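Saturday, May 16, 2026

Went in for the morning even though it's the weekend, to get the equipment list done before Ivone leaves for Bragança. She wants one page. I have four pages of notes and a spreadsheet with two columns that don't agree.

The main question is still whether we buy a second arm or spend the money on grippers. I went in thinking second arm. Now I'm less sure. Folding a towel with one arm is a slow business, and everybody who visits says so, but a second arm means a second controller, a second mount, another support contract and more floor space than I've got. The grippers we could order on Monday.

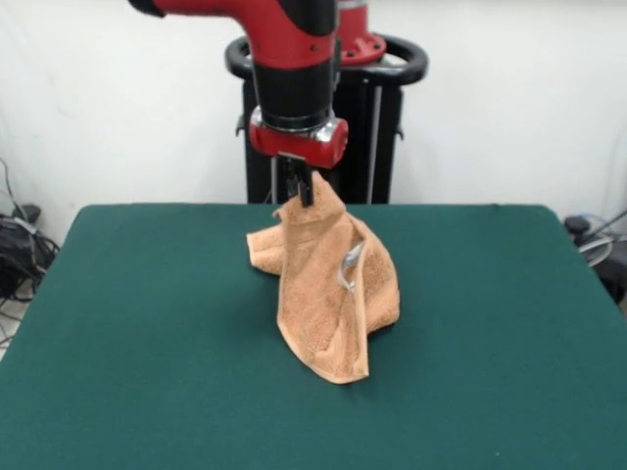 Towel held by one corner, green table.

The Umico quote for the parallel grippers is 900 each, and that's without the fingertips. The fingertips are 69 a set. I had put the fingertips down as included, which is how the columns stopped agreeing. I'll budget 2 grippers and one spare set of tips for each, and leave the softer tips off until someone can lend us a pair to try. Ginach has a cheaper gripper but the lead time runs past the end of the budget period, and in March they moved the date on us twice for a single bracket. I don't want to go through that again.

Wrote down the small things too, because they always get left off and then come out of my own pocket. Cable trays. Labels for the cables. Velcro straps. A longer emergency stop lead. Replacement cover for the table. Vukero sells a tray kit for 223 and it looks fine from the drawing, though I need to measure behind the table before I order. I forgot to do it while I was there.

Towels are cheap and I keep forgetting to list them. We should buy them all from one place in one go. The last lot came from three shops and the thickness was all over the place, so any comparison between them is mostly a comparison of towels. I'll ask for one thick kind and one thin kind and keep a few back unwashed.

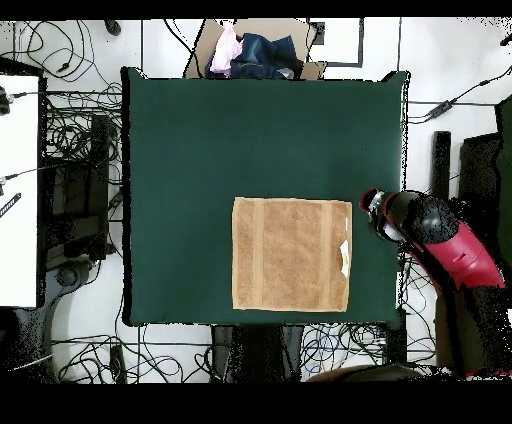 Should we budget for a service visit in the first year?
Put one in. The warranty covers parts but the travel is on us, and it's easier to drop a line later than to add one.

That was Ivone's question from her note on Thursday, and I've copied it into the list with my answer so she doesn't have to look for it.

Called her at lunch. She agreed on the grippers first and said to put the arm in as a separate request for next year, with its own page. She also asked for a figure for training time. I don't have one. I said I'd work it out from the hours we logged on the first install, if I can find the sheet. It may be on the old laptop.

Home by three. Cut the four pages down to a page and a half - the half page is all delivery terms and I can't see what to take out. Will try again tomorrow after the shopping. Still need to measure for the trays, find the hours sheet, and ask Umico if the quote holds past the end of the month.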